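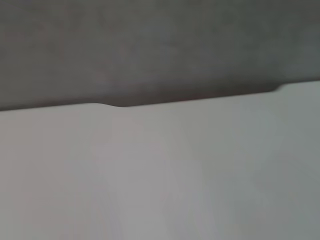 Pale surface against a dark gray background.

Report of the Study Visit to the Nastanton Center for Civic Memory

By Deepika Mathew, Program Officer

In September a delegation of 19 members of the Koubek Association for Civic Education visited the Nastanton Center for Civic Memory. The Center was founded by former detainees and their families after the return to elected government, and it keeps the records of the campaign that led to the annual Day of the Vote. The Association is preparing school materials on the same subject and wished to learn how the Center presents a contested election to young people who have no memory of it.

The delegation was received at 9:30 a.m. by the Center's director and the head of its education section. The welcome address dealt mainly with the date of the public holiday. For many years the holiday fell on the day when power was handed to the first civilian cabinet. Families of those jailed after the annulled vote argued that the day of the vote itself should be honored, and the legislature agreed after a long debate. The director noted that older residents of Hunen province still mark the former date privately, and that the Center does not discourage them.

The archive

The archive holds 744 recorded statements from poll workers, union members, students, journalists and relatives of persons who died in custody. Each statement is kept in the language in which it was given, with a written translation where the speaker has agreed to one. Members asked how the Center deals with statements that conflict. The archivist replied that conflicting accounts are kept side by side and that no staff member is permitted to edit them. A short note gives the date and place of recording and nothing more.

A second collection contains tally sheets from polling places in Hunen. Of these, 41 are originals that were hidden in private homes during military rule. The remainder are copies made for the court case. The delegation was shown how a single sheet is checked against the published results for its ward. Several members found this the most useful part of the morning, as it could be adapted for classroom work with very little equipment.

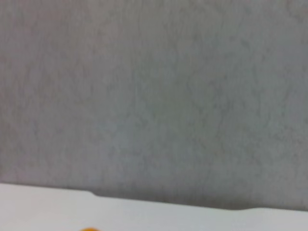 The education program

After lunch the delegation attended a session of Prototent, the Center's program for secondary schools. Students take the parts of election officers, party agents and observers and must carry a count through to the end. Partway through, they receive an order to stop. They then have to decide, as a group, what to do with the ballots and what to write in the record. The session seen by the delegation lasted two hours and was led by two teachers from the town.

The discussion afterward was lively. One group had chosen to obey the order but to copy out the figures first - a course that several real officers also took, according to the statements in the archive. The teachers did not say which decision was the right one. Some members of the delegation felt that firmer guidance was needed for younger students, and this point was raised again at the closing meeting.

Closing meeting

The Center offered the Association 200 printed copies of its teacher handbook, at the cost of shipping only. The offer was accepted. It was also agreed that two members of the education section would attend the Association's spring workshop and run a Prototent session for teachers there.

Questions of permission remain open. The Association would like to use extracts from the recorded statements in its own materials, and the Center must seek consent from each speaker or, where the speaker has died, from the family. The archivist expects this to be slow. A first list of requested extracts will be sent by the Association's office before the end of the school term.

The delegation left Nastanton at 5:15 p.m. The Association thanks the director and staff of the Center for their time, and the teachers and students for allowing visitors into their session. Members who took notes during the archive tour are asked to send them to the program office for the full file.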